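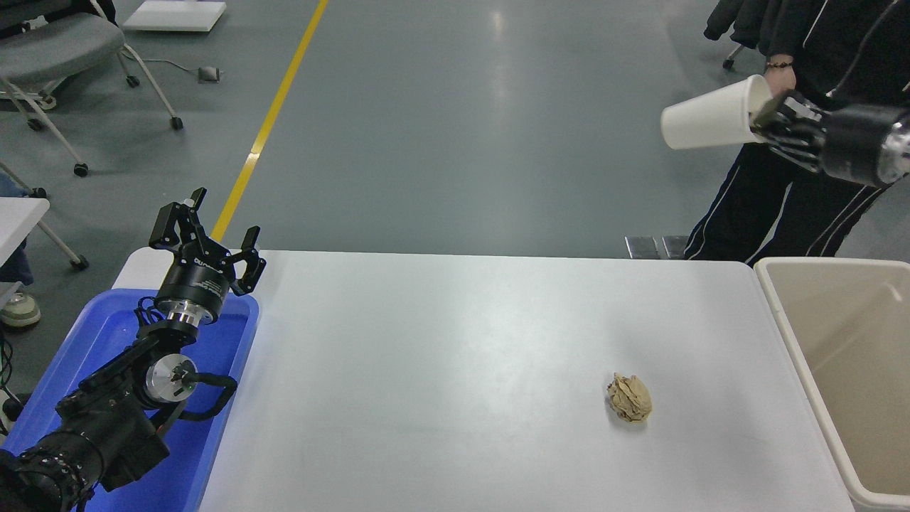
Sorting crumpled brown paper and paper cups: same bin?

Asked by Welington Lacerda, 13 May 2021
Viewed 2,607 times

We clear a white work table into one large beige plastic bin. The waste is mostly balled-up tan-brown paper and white paper cups. Our hauler takes mixed paper. Can both go in together, and does the paper need to be flattened first?

2 answers

Arlindo Godoy
Keep them separate unless the hauler lists cups by name. Most paper cups have a thin plastic lining that many mills can't process. Plain brown paper is fine if it is clean and free of tape. Flattening is optional, but balls take up a lot of bin volume. Empty the cups and stack them on their sides in a second container. Ours was switched to that setup in February and pickups dropped from 3 a week to 2.

Plavier
depends on your city. we put it all in one and they take it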